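Corkasell Makers Forum > Robots and Automation > Home Builds
Thread: Two arms, one rail, and the left one goes limp

spanner_magpie
So I've got both arms up on the front rail in the spare room and most of the time they behave. I'm running Rillska on an old desktop, one USB adaptor per arm, and the job is picking lidded jars off the bench and putting them on the shelf rack (and back again, for as long as I can stand the noise). The bother is that every so often the left arm just lets go at the shoulder. It sags, the software throws a comms error, and I've got to power cycle the lot. The right one has never done it. Same motors, same firmware, same supply.
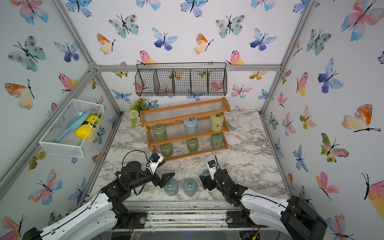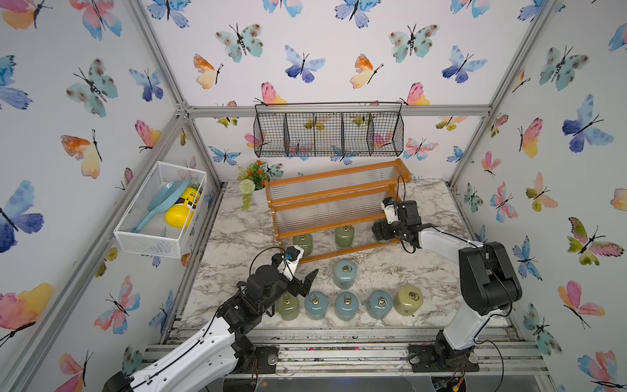

hexkey_harry
Are both arms fed off the one supply, or have they got one each?

spanner_magpie
They share a single Ichikawa supply. It goes to a terminal block under the bench, then one pair of wires off to each base. The left run is the longer one by a fair bit, as the supply lives on the right-hand side next to the power point.

hexkey_harry
Then I'd be looking at that before anything else. Long skinny run to the arm that plays up, short run to the arm that doesn't. Put a multimeter across the power pins at the left base while the arm's holding itself out straight. If you've got one that records a minimum, use that, the ordinary display is too slow to catch the dip.

wattlebird
I'd bet the other way. A dropped shoulder with a comms error is nearly always a data cable to me. The little plugs on those Lernomero motors are a push fit and they walk out a hair at a time when the cable gets tugged. What happens to your loop when the shoulder swings all the way back? Mine used to catch on the top of its own elbow and I chased it for a month. I replaced a perfectly good motor over it, which still annoys me.

spanner_magpie
Good point. The shoulder cable has got slack but I honestly couldn't tell you if it gets snagged, I'm usually watching the jar. Will try both tonight.

oldlathe
Before you start swapping wires about, have a look in the Rillska log. It puts the motor ID next to the error. If it's always the same motor it's a plug or the motor. If it's a different one every time, or the whole chain disappears at once, that's power. Saves a lot of crawling under the bench.

spanner_magpie
I didn't know it did that! Where's it live?

oldlathe
Under the session folder, there's a text file for each run. Search for "timeout". You may have to turn the logging up a notch in settings first, mine came with it set to hardly anything.

spanner_magpie
Right, I'm back, and a bit sunburnt from standing in the driveway cutting conduit. Went through the last long session. It's the whole chain every time. All the left arm's motors vanish together and come back together.

hexkey_harry
Power.

wattlebird
Or the data cable between the adaptor and the first motor, which would look exactly the same in the log. If the first link drops, everything after it drops. I'm not being stubborn (well, a bit) but the log doesn't settle it.

oldlathe
Fair enough, I'll cop that. If the first plug goes you do lose the lot. But it wouldn't go limp on a loose data line, would it? I thought these held the last position if they stopped hearing anything.

wattlebird
Depends how it's set up. Mine have a timeout that switches torque off if they don't hear from the computer. It's handy when you've got your hand in there and something goes feral. Check whether yours is turned on, magpie.

spanner_magpie
It's off on both arms. I looked twice. So the limpness would have to be the power going away, if I'm following?

wattlebird
Yep. Okay, I'm coming around. Still check the plug.

hexkey_harry
While you're under there, what's the wire?

spanner_magpie
Whatever was in the drawer. Figure-eight speaker cable on the left, proper red and black on the right. I can hear you sighing from here.

hexkey_harry
Not sighing. Slightly sighing. Match them at least, and go thicker. I'd also move the supply to the middle so the runs come out equal. And put a fuse in each leg, I use 5 amp blade fuses in the cheap car holders. When a gripper jams you want one arm to drop out and not the pair of them.

prairie_solder
Jumping in from the cold end of the world. I run nearly the same layout in my basement and I'd skip moving the supply and put a capacitor at each base. I've got 2000 microfarads on mine, right at the plug, and it cured a problem that sounds a lot like yours. Cost me next to nothing.

hexkey_harry
I don't love that as the first fix. The cap helps with a quick dip but if the arm is holding a long reach for several seconds, it's drained and you're back on the speaker cable. Wire first, then add the cap if you still want it. And watch the spark at the switch when you fit one.

prairie_solder
My dips were all on sudden starts, so maybe I got lucky with which problem I had. I'd still fit one. We can disagree, it's a big forum.

oldlathe
Different tack. Magpie, are you starting both arms from the home pose at once? If both shoulders lift together that's the worst moment for the supply. I stagger mine, right arm first, left arm when the right has stopped.

spanner_magpie
They do go together, I thought it looked cool. Hmm.

Okay, results. Measured at the left base with the arm straight out and a jar in the gripper, and the reading sank by 2 volts compared with the terminal block. Same test on the right and it hardly shifted. So harry takes it. I've pulled the speaker cable and run the same red and black to both sides. Haven't moved the supply yet, the power point is where it is and I'd need to shift a bookcase.

hexkey_harry
2 volts over a run that short is awful! There may be a crook joint in there as well as thin wire. Did you keep the old cable? Give the ends a tug.

spanner_magpie
Tugged. One strand holding on at the terminal block end, the rest had been chewed off by the screw. I'm putting ferrules on the new ones.

wattlebird
There we go. And the data plug?

spanner_magpie
Seated properly, clicked, and I put a dab of hot glue on the side anyway so you'd sleep.

wattlebird
Much appreciated.

prairie_solder
Question about the mounting while we've got you. Having both bases on the one rail, do you get the one arm shaking the other? When my left arm stops hard, the right gripper wobbles enough to miss a lid ring. I ended up taking mine off the shared rail and giving each arm its own plate screwed to the bench.

spanner_magpie
A bit, yeah. If the left is putting something down quick, I can see the right fingers jiggle. I've slowed the last bit of the move and it's liveable. I like the one rail for keeping the spacing right, if I take the arms off I can put them back against the stops and the old recordings still play properly.

oldlathe
Stay with the rail, I reckon. Brace it in the middle from underneath. My rail is 663 mm between the end brackets and a single angle bracket in the middle made a huge difference. Separate plates sound great until you bump one and all your positions are out.

prairie_solder
I've bumped mine and I just redo the positions, takes me a coffee. I'd take that over the wobble any day. But I'm only doing simple pick-ups, not replaying recordings from months back.

spanner_magpie
I've got a bracket somewhere, I'll give it a go before I do anything drastic. Also vacuuming the rail slots while I'm down there, the T-nuts are getting gritty.

Anyone had luck with softer fingertips on the metal lid rings? Plain plastic is slippery as.

wattlebird
Bike inner tube, cut into a band and stretched over the finger. Swap it when it goes shiny. Don't bother with heatshrink, I tried it and it was slipperier than the plastic.

oldlathe
Heatshrink's been fine for me, but I'm grabbing the jar bodies and not the rings. Might be the difference.

spanner_magpie
Inner tube it is, there's a dead one on the back of the shed door. Update on the main thing: ran it through from lunch until the kids wanted dinner and the left arm didn't let go once. Starting them staggered now too, though it doesn't look as cool.

hexkey_harry
Beauty. Fuses next!

spanner_magpie
They're in the cart. Will post in June when the bookcase has been moved and the supply's in the middle.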